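Zerkau open studios, notes from the walk round

8 October 2021

Got there late, train stopped twice outside Jurklow for no reason given. Missed the welcome talk. Coffee gone too.

So. Zerkau is the old dye works by the canal, artists' studios now, 67 of them across 3 floors. Once a year they open the doors and let people wander. Map was photocopied crooked so the whole east stair is missing from it. Went up the east stair first, naturally, and got lost.

Ground floor is the big stuff. Printmakers, a welder, two people casting concrete in bread tins and selling them as bookends (I bought one, regret carrying it). The Yupanqui print shop had the best room by a mile. Tall windows, ink smell, a proofing press going and a queue to pull your own sheet. Four colors, you pick two. I picked badly. Brown on green. The man running it said everyone picks badly the first time and handed me a rag.

Their wall of posters is worth the trip alone. Mostly gig posters and tenant meetings, going back to the first year of the building. One for a street party in June with the lettering upside down, which they printed 500 of before anyone noticed. They pasted them up anyway. Still see one under the rail bridge, apparently.

Second floor, painters. Hot up there. A lot of big abstract canvases in pink, must be a thing this year. Skipped through quicker than I should of. Liked a set of tiny night paintings of gas stations, no name on the door, no price list, door open, no one home. Left a note. If you're reading this, I want the one with the yellow awning.

Then the bit I came for - Jhosep Echeverri and the underpass mural. He's been painting the walls around Jurklow for years and this is the biggest yet, the full length of the foot tunnel behind the station. His studio is at the back of the second floor, smaller than you'd think for a man who works at that size. Sketches taped floor to ceiling. He works it all out on graph paper first, one square per tile, and then ignores half of it when he gets to the wall. His words.

The tunnel has 829 glazed tiles on the north side and he's painted round every broken one so the cracks become rivers, branches, a dog's back leg. The south side is bare concrete and drinks paint, he said, three coats before the blue would stay blue. Asked him about tagging over it. Shrug. One kid added a very small hat to one of the figures and Jhosep has since repainted the hat to match.

He doesn't do guided walks but he drew me a route on the back of the bad map. Better than the front.

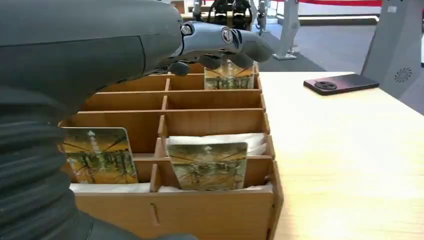 Picture card and wooden cubbies.

Top floor was half shut. Zarneck, the sound people, had a sign up saying back at four and it was twenty past. Could hear something humming through the door, may have been the art, may have been the fridge. Ceramics next door was open and packed. Nice speckled bowls, prices sensible, wrapped in newspaper while you wait. A woman ahead of me took six.

Food in the yard, one van, long line, lentil soup with too much cumin. Ate it on the loading dock. Decent bread.

Walked the tunnel on the way back to the train. Go in from the canal end, the light's behind you and the blue really goes. Took it slow, twice through, got in the way of some bikes. There's a bit near the station steps where he's left the old ad frames in and painted curtains round them, easy to miss if you're rushing. I was rushing. Went back for it.

Practical stuff: free entry, donation bucket by the gate. Cash for most studios, the print shop takes cards. Elevator only goes to the second floor. Wear shoes you dont mind getting ink on. Next one is June, dates not up yet.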